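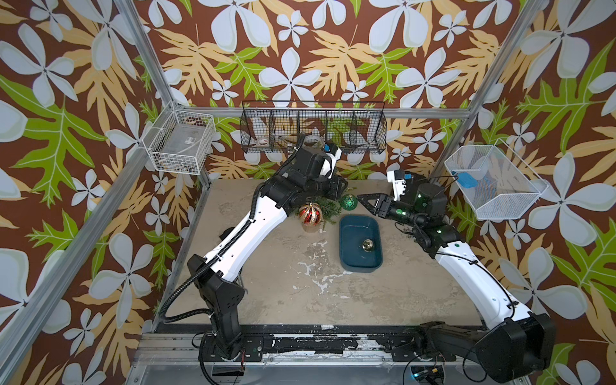

Uridura two-arm teaching bench: a review after one long season of use

28/04/2026

I put off writing this for a good while, partly out of laziness and partly because my opinion of the Uridura kept changing. It came to me in July, and if you had asked me that first week I would have told you to save your money. I'm glad you didn't ask, because I have grown very fond of it!

For anyone new to the family, this is a bench with two arms bolted to a front rail, and a second, smaller pair of handles that you hold yourself. You move the handles, the arms copy you, and the software keeps a record of everything so a policy can be trained from it later. I had been using a Brelar before this, a single arm that you took by the wrist and pushed through the task, and I still think that is the gentler way to learn. But you can't very well push two arms around at once and keep your elbows out of the way, and two arms was what I wanted.

Most of my teaching has been sorting and tidying, and lately it has been Christmas ornaments and a sprig of evergreen, with a teal tub for them to go into. I recommend ornaments to anybody who wants to find out what their setup is made of. They roll, they're round in every direction except at the cap, and a glittery one behaves quite differently in the fingers from a shiny one. The serrated fingers do very well on the small ones. On a big smooth one I have learned to come in low and slow, close until I see it settle, and only then lift. The sprig is another matter altogether. It springs, it snags, it hangs on to the finger after you've let go, and I have thrown out more takes over those needles than over everything else put together.

The handles are the best part. They're light, they don't fight you, and after an evening or two I stopped thinking about which hand was which. There is a tiny lag, enough that a quick person will overshoot at first. Slow down a little and it disappears (I am a slow person anyway, so this cost me nothing). What you don't get is any feeling of how hard you're squeezing, and I miss that from the Brelar. You end up judging grip by eye, and your first dozen recordings will be full of nervous little pauses. Throw those out. A robot will learn your hesitation just as faithfully as it learns the useful bits.

My other complaints are smaller. The black paint on the front rail chips badly, and mine looks as if it has been dragged behind a truck. The cables do need a look now and then, especially where one loops up around the elbow. And the manual spends 18 pages on installation and 2 on how to give a good demonstration, when I would have swapped those numbers happily.

The frame, on the other hand, is a pleasure. It's plain aluminum extrusion, so you can hang whatever you like on it, and I have wire baskets on mine for the sponge and other odds and ends, plus a wire shelf along the back for tape. I also papered the walls in a big tropical print, flowers and ferns on dark brown, and I would do it again tomorrow. It cheers me up on long recording days – and there are long ones.

As for results, I gave the ornament task 100 clean takes before training on it, and the policy that came out was decent with the tub and rather hopeless with the greenery. Another batch, with the sprig laid differently every time, helped a great deal. I'd say vary things from the very beginning, which I did not.

I did try a Stosberg at a friend's place before buying. It has nicer grippers and a much stiffer arm, but the recording software made me want to lie down. The Lebrun is cheaper and perfectly good if you only need one arm.

Would I buy the Uridura again? Yes, and I'd order a spare set of fingers along with it, as mine took 14 days to arrive and I sulked through every one of them.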